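Keeping the Grippers Straight

Zulema Gaete looks after the pair of hand-held grippers at Gosine, a small workshop in Kistville. Each gripper is held in one hand, and the operator folds cloth with them on a white table. I asked her what the work of keeping them in order is like.

"Mostly it is the fingers," she told me. "People think about the electronics first. But when a finger sits a little bit crooked, the cloth slips, and then you search in the wrong place."

She checks both grippers before every session. The jaws are opened fully and closed 19 times, and she listens more than she looks.
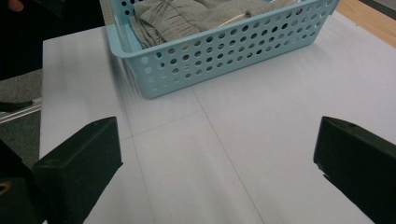

A dry sound means that the slide needs cleaning. For this she uses a soft brush and no oil, because oil will come to the cloth sooner or later. "I made this mistake in January," she said. "We washed towels for two evenings."

The cables are her second worry. She wants a loop at the wrist that is wide enough to turn the hand. If it is too short, the plug carries the load. Heiskanen, who had the job before her, changed a plug every 100 hours. She has now reached 245 hours with the same ones.
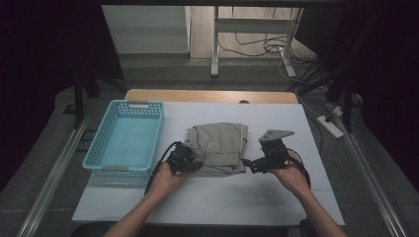

What she would change

She would like a spare set of fingers already fitted and measured. Now a change takes her eight minutes, and after it the opening must be set again from zero. "It is not difficult," she said, "but I must be alone for it, and it is never quiet here."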